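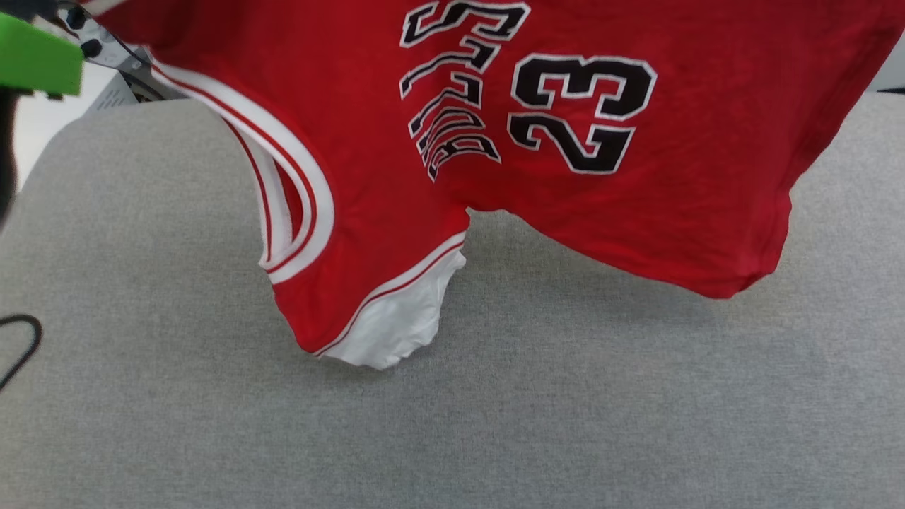 Rotes Basketballtrikot mit der Nummer 23 über einer hellgrauen Arbeitsfläche.

Helard erweitert Trikotaufbereitung

Der Textildienstleister Helard hat im Dezember eine zweite Linie für Sporttrikots in Betrieb genommen. Die Kapazität liegt bei 800 Teilen pro Schicht. Gewaschen wird bei maximal 30 Grad auf links, die Restfeuchte nach dem Schleudern beträgt rund 62 Prozent. Vor dem Falten werden Beflockung, Nähte und Bündchen geprüft. Teile mit gelösten Schriftzügen gehen an die Näherei Brukico, die Bearbeitungszeit beträgt dort 3 Werktage. Gefaltet wird auf stoffbezogenen Tischen. Zu den Auftraggebern gehören 6 Vereine aus der Region. Eine dritte Linie ist nicht geplant.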